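Candamell moves tidy-up training to two-arm cells

Category: Automation / Handling
Reading time: 3 min
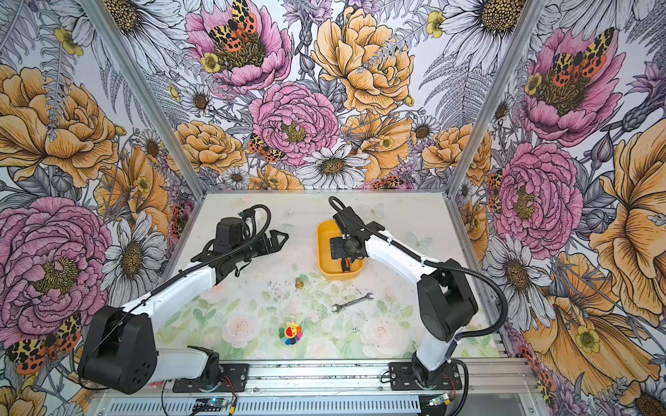 The Flollholm workshop of Candamell has switched its small-parts tidying work from hand-coded motions to demonstrations given by remote control. The change took effect in June and covers tasks in which mixed items are cleared from a table and placed in a tray, or taken out of it again. The company had previously used fixed pick positions, which required each tool to be presented in a holder.

Under the new arrangement an operator drives both arms from a pair of hand-held leader arms with matching joints. The joint angles are copied to the arms in the cell and logged along with the gripper opening and the camera images. A complete run, from the first movement to both arms back at rest, is stored as one demonstration. The training set for the first task holds 300 of these.

Eusebio Salcedo, who leads the work at Flollholm, said the old method had become too slow to maintain. "Every new spanner meant a new set of points. An operator can show the same thing in 35 seconds, and we do not have to write down where the handle is."

The items are deliberately mixed. A double open-ended wrench, a handled tool, small brass-coloured fittings, dice and a rainbow flower with a smiling face have all been used on the same table. The wrench lies flat and gives the fingers little to close on, while a die is small enough to be hidden by the gripper during the approach. Positions are changed by hand between runs. The operator is told which item to handle and which arm to use, but the path is left open.

Cell walls and table tops carry printed patterns. The present one is a large floral print, with roses on the working surface and daisies, peonies and butterflies on the walls. Candamell changes the print between blocks of demonstrations and keeps the lighting the same. According to Salcedo, models trained against a plain grey table in earlier work had shown a marked drop in grasp success when the surface was changed, and the company wanted to deal with this during collection — at the modelling stage it had proved expensive.

The learning software is supplied by Magyar, a small firm that also maintains the logging system. It takes the demonstrations in batches and returns a policy that sends joint targets to both arms. In the first acceptance test the policy completed 81 per cent of tray placements without operator help. Most failures were recorded on flat items, where the fingers closed above the part or pushed it along the table. Failures with the arms obstructing each other were less frequent, though they took longer to clear.

Jarmo Hirvonen of Magyar said the figure should be read with some care. The test used items the model had already seen, in new positions. A second test with unfamiliar tools is planned, and no target has been set for it. "The demonstrations are consistent, which helps, but they come from five operators with similar habits. They tend to approach from the same side. We would like more variation there before we draw conclusions."

Operators are now asked to include a share of recoveries in each block. In these, the gripper is brought to a poor position on purpose and then corrected before the item is lifted. Runs in which an item leaves the table are kept in the log, with a failure label, and are not used for training. Hirvonen said the failed runs may later be used to train a separate check that stops the arms before a bad grasp is completed.

Hoses and cables are routed outside the arm links, and their slack was increased after early runs in which the wrist could not complete its full turn. The leader arms have also been fitted with light springs to reduce fatigue — sessions are limited to two hours, with a change of operator at the halfway point.

A second site at Cunemby will start collecting with the same cell layout once its leader arms have been calibrated. Data from the two sites will be kept separate at first so that differences in joint offset can be measured.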